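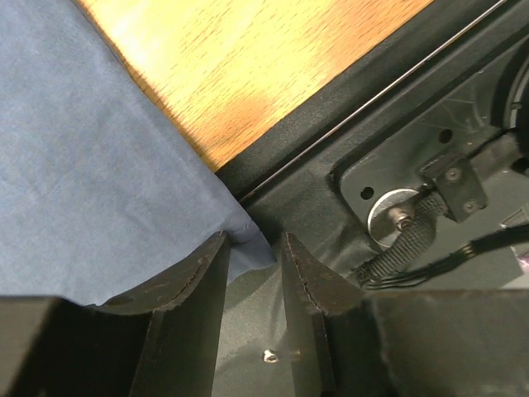

10/17/26

Okay, so I finally made it to the old movie night at the Lumia, and I am still humming the theme music at midnight like a crazy person. They're doing silent comedies and creaky old mysteries all through the fall, and tonight was a double bill, 2 features with a short break for popcorn (too salty, ate all of it anyway).

The first one was Arketti, a locked-room mystery with a butler so obviously guilty that people were booing him by the second reel. I loved it! The sets wobble whenever anybody shuts a door. There's a long stretch in the middle where everyone stands around a fireplace explaining the will, and I did close my eyes for part of that, but the staircase chase woke me right up. It runs 112 minutes and could lose a good chunk of them.

Then came Sillora, and oh boy. I'd seen it once as a kid on a tiny TV with the antenna bent sideways, and I remembered it as a romance. It is so not a romance. She leaves him at the train station and takes the dog! The whole place gasped. The print was scratchy in the last part and the sound dropped out when she reads the letter, so now I have to find out what the letter says — it's driving me nuts.

The theater seats 500 and I'd guess we filled the middle and not much else, which makes me worry. In August they had a sign up about needing a new projector bulb, and the sign is still there. I bought the season pass on my way out. I can skip takeout for a while.

Bus home was slow, so I sat there ranking every train station goodbye I could think of. Sillora goes near the top now. I'd put it over the one in Ragab, even with the snow, and I used to swear by the one in Ragab.

Next up is a haunted lighthouse picture. Bring a sweater, the heat wasn't on, and sit on the left side, away from the draft.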